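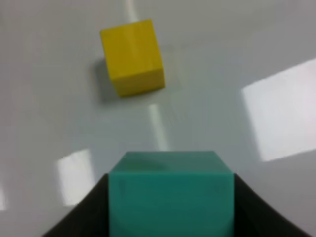
Teal cube in the gripper, yellow cube on the table beyond. Wrist view, Station Two.

The Uromik Record

Short fiction. Reading time: 2 minutes

The Department of Manual Examples occupied the lower floor of the Stostell building. Its purpose, as stated in the handbook, was to supply the system known as Uromik with 3000 accepted demonstrations of one block placed upon another. Operators were required to guide the arm through each placement, to review the wrist recording, and to enter one of two words in the register: Accepted or Declined.

Mal-soon Byun had held the post of senior operator for 15 years. She began each morning by opening the gripper fully above the teal cube and waiting for the arm to settle. The handbook allowed four seconds for this. She used all four.

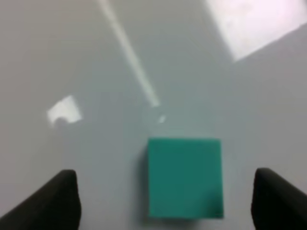

In April a notice was received from the office at Imgate. It stated that operators were to stop correcting themselves. Demonstrations containing a hesitation would be declined without review, as Uromik had begun to hesitate.

Ms. Byun read the notice twice and signed it. She then requested the evaluation recordings, as her grade entitled her to do, and watched 49 of them in the small room beside the stairs. In each, Uromik carried the yellow block toward the teal one, stopped above it, drew back slightly to the left, and came down again. The movement lasted less than a second. It had no effect on the result.

She recognized it. Her teacher, Mr. Joo, had made the same movement when he set down a cup, a pen or a set of keys. He had left the department before the register was kept electronically, and none of his demonstrations had been retained. She had sat beside him for one winter and had not known that she took anything from him except the procedure.

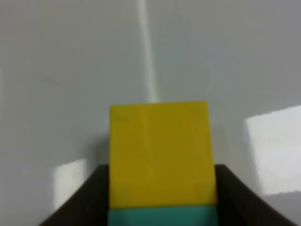 The supervisor asked whether the cause had been identified. Ms. Byun replied in writing that it had, that it lay in the demonstrations of a single operator, and that the operator would comply.

She recorded 19 placements that afternoon – straight down, release, withdraw – and entered Accepted beside each one. At ten minutes to six she opened the gripper once more. She lifted the block, carried it across, stopped, drew back slightly to the left, and set it down.

She watched the recording through to the end. Then she entered Declined, as the notice required, and marked the file to be kept.

Recent fiction
The Second Weighing
Notice to Tenants of the Upper Canal
A Clerk at Imgate
What the Ferry Carried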